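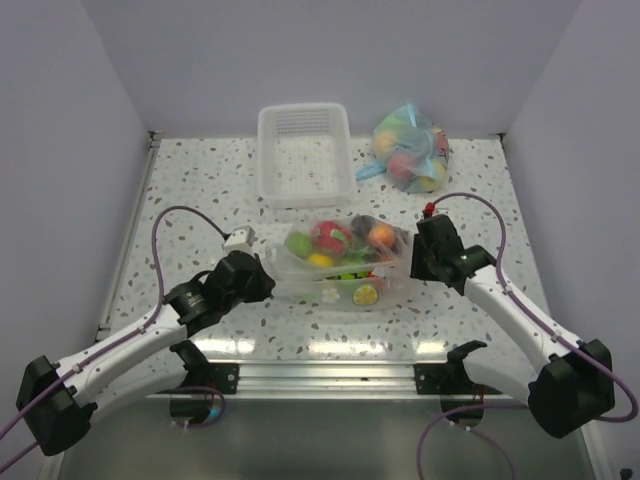
Natnael Assefa told me flat out that I was going to hate the bags. Boxes are easy, he said, any decent pair of arms will do you a box, but floppy plastic is where these kits earn their money or go back to the warehouse.

He's had his Prellberg two-arm kit since June, so I listened. Mine is a rental from Zado, and it's $600 a week with setup included. I had it for 3 weeks and gave it the job I wanted done most, which was handling bagged toy fruit for the play sets we pack over in Delulwood.

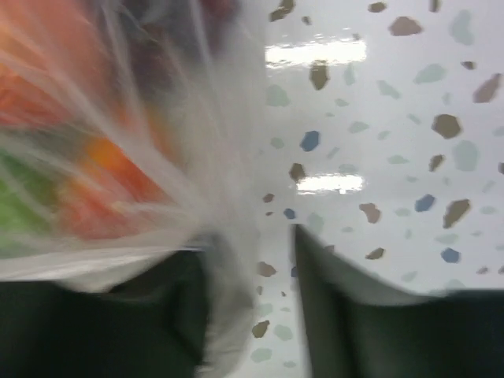

The teaching part is kind of fun! You guide the arms through the job a bunch of times, the software chews on it overnight, and in the morning you see what it picked up. I gave it 57 run-throughs before I trusted it enough to go get coffee. The wrist cameras come with the rental – the Ogundipe package charges extra for those, and I wouldn't go without them.

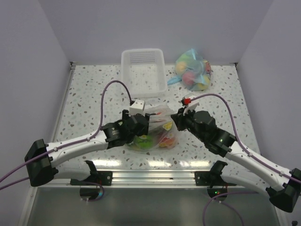
Support was better than I expected. Tanko Anozie at Zado picked up at 6 in the evening on a Wednesday and stayed on the line while I redid my grip settings (I'd set them way too tight). The manual, though, is a mess, and the chapter on cables reads like somebody quit halfway through. I'd still rent it again before the holidays.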